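The Table-Clearing Club

By the time most of the town has finished supper, the upstairs workroom in Utby is just getting noisy. Someone is arguing about a camera angle. Someone else is rewriting a function that worked fine on Tuesday. And at the long table in the middle, a robot arm is being asked, very patiently, to pick up after dinner.

This is the Dernness Robotics Club, and its students have spent the year on a problem every one of them faces at home. Their project is called Cikex, a name that came out of a late-night typing mistake and was too much fun to fix. The goal sounds easy. Trash goes in one place, dishes go in another, and the table ends up clear.

Try writing that down as instructions, though! A crumpled wrapper has no handle and never takes the same shape twice. A paper cup gives way if you squeeze it. A bowl can be grabbed by the rim or cradled from outside, and the choice changes everything that comes after. The students love this stuff, and after an hour in their company it's hard not to love it along with them.

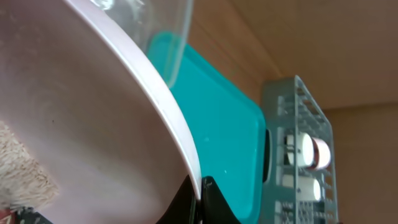 The club started with 21 members and a completely different plan. They were going to build a robot that stacked blocks, enter it in the regional Bárány Challenge and go home happy. Then the challenge rules came out with a new household category, open to any everyday chore a team cared to take on, and the block stacker was dropped in a single meeting. (Its code lives on in a folder called "retirement.")

What they do now is mostly teaching. A student guides the arms through a job by hand, the computer records every movement and every camera view, and the recordings go into a learning program that tries to find the pattern in them. One good run is called an episode. The first target was 40 episodes, which the club figured would be plenty. The arms learned to reach confidently for a spot just to the left of the cup, and stop there.

So they kept going. At 200 episodes the robot could usually find a cup. The total now stands at nearly 2000, recorded in shifts that are signed up for on a sheet by the door, and the sheet fills up fast. The younger students turn out to be wonderful at it. They move slowly, they don't show off, and the program learns better from slow hands.

There is a real craft to setting the table, too. If the tray sits in the same place every time, the robot learns the place and forgets the tray. Before each run the students shift things around, swap one bowl for another, turn a plate, add some foil, take it away again. Leftovers are a whole subject of their own – small loose bits behave nothing like a cup, and the club has a running debate over whether the plate should be dealt with first or last.
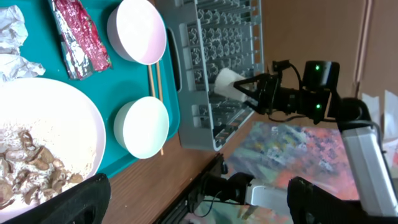

Two arms make life more interesting still. Each one has to know where the other is, and the students talk about this the way basketball players talk about spacing. Early in the spring the arms spent a lot of time bumping elbows over the dish rack. The fix took three weeks and ended up being four lines long, and those lines are printed out and taped to the workroom refrigerator.

The dish rack itself gets more discussion than you'd ever expect. A cup set down between the pegs can lean, roll or settle on its side, and the club had to decide what counts as done. The vote went to "it stays put when you let go," though a stubborn minority still wants every cup upside down, the way their parents insist on it.
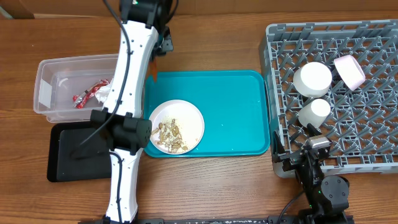

Two arms at the club's table, with peanuts and shells on the plate and cups and a bowl in the rack.

The Bárány Challenge takes place in August, and each team gets one table, one set of dishes it has never seen and one try. The club will hold an open evening before that, on Thu 23 July, when visitors can take a turn guiding the arms. Be warned that it's harder than it looks, and that you will want a second turn. My own first attempt put a cup in the rack and took the tray along with it.

After August the plan is anyone's guess. One group wants to move on to folding towels. Another wants to stay with the dishes and try a bigger table, with more on it and less room between things. A third has quietly reopened the folder called "retirement" and is stacking blocks again on the far bench, with much better code this time.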